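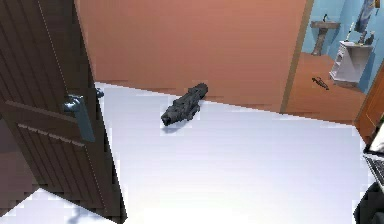 Page last changed: 20th March

Visit to the Ornance simulation laboratory, Druvolberg

A delegation from the regional skills office visited the Ornance laboratory in Druvolberg to learn how control software for household robots is written and checked before it is loaded onto hardware. The visit was hosted by Natalina Bianchini and lasted most of the afternoon.

The laboratory's work takes place largely in rendered homes. A typical test begins in a furnished interior with an open door, a clear stretch of floor and a second room beyond it, and the software must form its own account of what can be crossed and what must be avoided. Members of the delegation were shown how the perception module, Vakilico, labels floor, wall and doorway separately. Pale, evenly lit floors remain difficult for it, as they offer few features from which to judge distance. Small items lying on the floor are a second source of error, and the team keeps a list of the shapes most often missed.

The planner receives these labels and proposes a path. Ms. Bianchini explained that the two modules were once a single program, and that separating them in February had made faults much easier to trace. Each nightly run now covers 2,000 trials. On the night before the visit, 690 of these had been set aside for review, mostly for slow planning; collisions made up a small share. The delegation asked whether the trials set aside are all read by staff. They are sorted by a script first, and an engineer reads those it cannot place.

The second half of the visit was given to arm control. Reaching across a dining table is treated as a separate problem from moving between rooms, with its own controller and its own limits on speed. Lamps, mugs and open laptops are demanding neighbors for an arm, and the planner must keep the elbow and the forearm clear of them as well as the gripper. 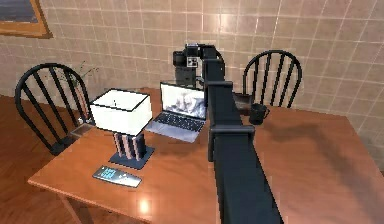
Karim Tahiri remarked that the controller is only as good as its timing, and that a delay of two cycles between a camera reading and a motor command is enough to spoil a careful plan. He asked that visitors look at the logs before looking at any replay.

The logs were then opened in Phan, the laboratory's own viewing tool, which sets the planned joint angles beside the angles reached. The delegation found it clear to read - more so than the printed reports sent ahead of the visit. Access for partner colleges is under discussion, and the office has asked for two trial accounts. Requests to join the next visit should be sent to the skills office in writing.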